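Getting a White Tabletop Back to White (and Keeping It There)

I love a white table. I know, I know, everyone warns you off them! But ours has been through homework, bread dough, two birthday cakes and one very bad idea with turmeric, and I'd buy it again tomorrow. Most of what follows works on any smooth, sealed surface, so if yours is a desk or a craft bench, read on.

Start dry

Crumbs first, always. Grit under a wet cloth is what puts those fine gray scratches in a white top, and they never really come out. I use a soft dustpan brush and go from the middle out to the edges. A dry microfiber cloth picks up whatever the brush leaves behind.

The everyday wipe

Warm water, a few drops of dish soap, and a cloth wrung out until it barely feels damp. That's the whole recipe! Go over it once with the soapy cloth, once with a plain one, then dry it with an old cotton dish towel. The drying step is the one people skip, and it's why white tables end up with that cloudy look by the window.

Check it from the side

Get your eyes down near the level of the top and look toward the light. Sticky patches show up as dull spots, and you'll find every little speck you missed from standing height. Do this around 9 in the morning if your kitchen faces east like mine. Flick a speck with a fingernail before you scrub at it; half the time it's only a crumb.

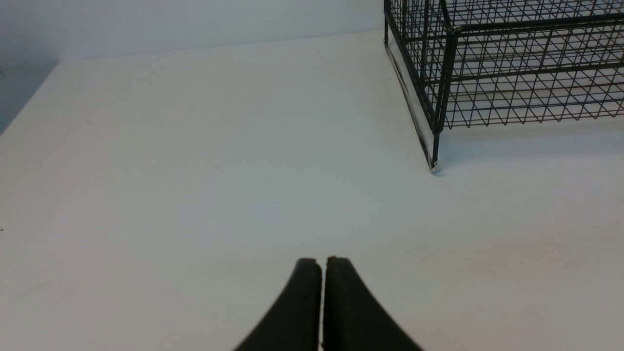 Stains that laugh at soap

Baking soda and water, mixed to about the thickness of toothpaste. Dab it on, leave it for 15 minutes, and wipe it away with hardly any pressure. Try it in a corner first, please, especially on anything glossy. My neighbor Radwa Mahrous got beet juice out of her breakfast bar this way after it had sat overnight, and she called me over to look.

For ballpoint ink, rubbing alcohol on a cotton swab. Small circles, fresh swab as soon as it turns blue. Rinse right after. Keep it away from painted or lacquered wood.

Turmeric and curry: clean as well as you can, then let the sun have it. Open the blinds and wait a couple of days. The yellow fades so much!

Things I don't use

Scouring powder, the green side of the sponge, bleach, and those melamine erasers (they're wonderful on sneakers, but they're a very fine sandpaper and will take the shine off a patch of your table).

Sticker gum and tape

Cooking oil. Rub in a drop, go and make coffee, come back and roll the gum off with your thumb. Then soap, or you'll have a greasy halo. A hair dryer on low helps with old price labels.

Reader tip

Yeison Guzmán wrote in to say he keeps a cheap cork mat under his glue gun and another under the kettle, and hasn't had a heat mark since November. I've copied him, and I'm up to more than 9 mats now, which my family thinks is plenty.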